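Chapter 6
Where Does It Go? Sorting, Storing, and the Cost of Looking

I once lost a passport inside my own desk. It had 2 drawers. I found it the week after I paid for a new one, tucked into a folder marked "Warranties," and I remember holding it and thinking that I must have had a reason. I'm sure I did! I just couldn't get back to it.

This chapter is about that reason, and why it goes missing. In Chapter 5 we looked at how people decide what to keep. Now we turn to what happens next, when the thing you've kept has to live somewhere and you (or somebody else, which is harder) have to find it again.

Let me start with some vocabulary. When I say "category," I mean a group of things you treat as alike for some purpose. When I say "location," I mean a spot you can walk to or reach into. A storage system is a set of promises linking the two. Spoons go in the left drawer. Tax papers go in the gray cabinet. Most of the trouble in this chapter comes from promises that were never spoken out loud, or that two people in the same house made differently.

Take the Haslam kitchen, which you'll meet again in the exercises. Haslam is a small catering company, and when I visited, the kitchen kept its spices in alphabetical order. Lovely, you'd think. But the cooks reached for cumin and coriander together all day long, and alphabetical order had no opinion on that. So a second, unofficial shelf had grown up beside the stove. By the time I got there it held more jars than the official one, and new staff were trained on both.

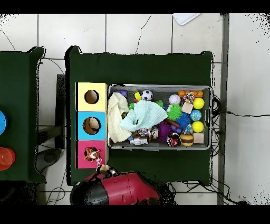 What the cooks had done was sort by use. There are other ways to go, of course. You can sort by size, by color, by date, by owner, by how often you touch a thing, or by how upset you'd be to lose it. Each of these makes some searches quick and others miserable. A row of books arranged by color is a pleasure if you remember the spine and a nightmare if you only remember the author — and I say that as someone who did it to my own shelves and lived with it for a whole winter.

I like to split the price of any system into two parts. The filing cost is what you pay when you put something away. The finding cost is what you pay when you want it back. Throw everything into one big box and your filing cost is close to zero, but you'll pay at the other end. Label every envelope and you've paid up front, maybe for things you'll never look for again.

The Osell parts room is the example I use in class. Osell repairs sewing machines, and the room has 96 bins. When the owners kept a log, they discovered that 75 of those bins hadn't been opened all August. The busy ones were scattered all over the room, including a few on the top shelf where you need the step stool. They moved those down to waist height and left everything else alone. It took one afternoon, and I still think it's the best fix in this book.

Notice that they didn't relabel anything. We'll come back to labels in section 6.2, where I compare the plain written tags at Provari with the number codes at Hadex, and where I admit to changing my mind about codes.

Before you read on, pick one drawer at home and write down what you believe is in it. Don't peek. Then go open it and make a second list. Keep both pieces of paper, as you'll need them for the first exercise.

6.1 Categories People Really Use

Ask a group of people to sort the contents of a junk drawer and somebody will make a pile called "other."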